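Plotine Puts Its Cubicle Walls Back Up

14/06/2018

Four years after tearing out its cubicles in the name of togetherness, the billing software firm Plotine has brought them back. The fabric partitions returned to the second floor this spring, and by most accounts the loudest sound up there is now the ice machine.

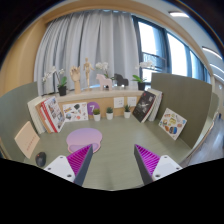

Hadi Azar put it down to simple arithmetic: in the open room he could hear 9 phone calls at once and was part of only one of them. He added that he had forgotten what it was like to finish a sandwich without being asked how it was.

The open floor went in with some fanfare. There were long shared benches, a wall you could write on, and a bell to be rung whenever a customer renewed. The bell lasted until the first busy quarter. The wall you could write on was mostly used for a running argument over the thermostat, which the cleaning crew wiped off every evening and the staff wrote out again every morning.

Headphones came next. Plotine bought everyone a pair, at which point the people who had been seated together so they would talk began sending each other messages across a bench. One team booked the small meeting room every day for a month under the name "Quarterly Review" and used it to sit quietly.

The change of heart came in March, when a staff survey asked what would most improve the working day. The most popular answer was "walls." The second was "a wall."

Putting them up turned out to be cheap. The old panels had been sitting in a storage unit across town the whole time, at a monthly rent that accounting had stopped asking about. Bermúdez, the office fitter that had hauled them away in the first place, hauled them back for $2,500. Taking them out had cost $2,000, so the price of changing your mind has gone up a little.

Not everything was saved. The benches have gone to Filtetti, a design studio two floors up, which is opening up its own workspace and says it expects a livelier exchange of ideas. Plotine's staff helped carry them to the elevator and were, witnesses say, very encouraging.

Management is calling the new layout a "focus neighborhood" and would prefer that the word cubicle not be used. It is being used. The writable wall is staying where it is, and the thermostat is currently set at 68, with two objections noted underneath in green marker.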